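### 3.2 Recruitment and setting

Patients were invited if they were on the waiting list for removal of the gallbladder and had not yet signed the consent form. Two hospitals took part, Javwood and Irnano, together with the outpatient clinic at Abdel Hamid. The clinic does not perform operations, but it refers most of its patients to Irnano, and many of them receive their first explanation of the surgery there.

In total, 714 patients returned the first questionnaire. They were asked what they had been told about the operation, who had told them, and which questions were still open. The questionnaire was sent by mail with a prepaid envelope. Patients who preferred to answer by telephone could do so, and the same wording was then read aloud to them. We did not send reminders at Javwood, where the ethics board allowed only one contact before surgery. This difference between the sites must be kept in mind when the answers are compared.

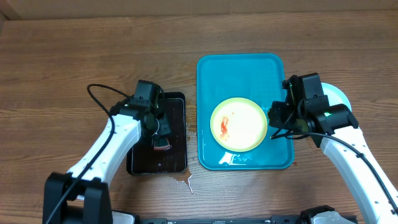
### 3.3 Interviews

From those who returned the questionnaire, we invited 19 patients to an interview at home. We chose them so that the group included people with frequent attacks of pain, people with only one attack, and people whose stones were found by chance during another examination. The last group was small in the questionnaire but was of special interest to us, as these patients have to decide about surgery without having felt much of the disease.

The interview guide began with an open question: "How did you come to be on the list?" Later questions dealt with the written booklet, the talk with the surgeon and the advice of family members. Patients spoke at length about food. Several had stopped eating fried meals and eggs long before anyone advised it, and they wanted to know if they could return to their usual diet after the operation. The booklet in use at the time, known as Sosari, gives one paragraph to this subject and places it after the section on wound care.
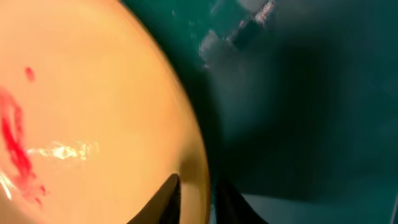
*Section last changed: Sat 13 June*

Interviews were recorded and typed out in full. Two of the authors read every text separately and marked the passages on information needs. The marked passages were then compared, and where the readers disagreed, the passage was discussed until one code was agreed on. A first list of codes was ready in August and was changed only slightly after that.

### 3.4 What patients wanted to know

The wish to hear from former patients was present in almost all interviews. It was not only a wish for comfort. Patients asked precise things: how soon one can lift a child, how the shoulder pain after keyhole surgery feels, how the scars look after a year. Surgeons had answered some of these questions, but in general terms — "most people manage well" was a sentence that patients repeated to us with some irritation.

Patients with stones found by chance asked for something else. They wanted to know what happens if one waits. Of the sources they mentioned, the booklet was the least useful on this point, as it is written for readers who have already decided. One woman from the Abdel Hamid clinic kept it in a drawer for nine weeks and took it out only the night before admission.
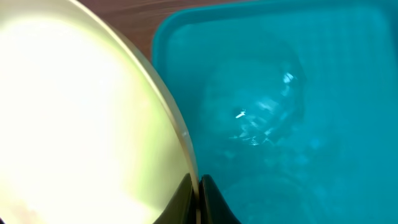
**Figure 2.** Rounded pale yellow surface with a darker rim, close view.

Diet was the subject on which the advice differed most between the sites. At Irnano, patients were told to avoid fat for a short period and then to try small amounts. At Javwood, some were told that no change was needed and others received a list of forbidden foods. We return to this in the discussion.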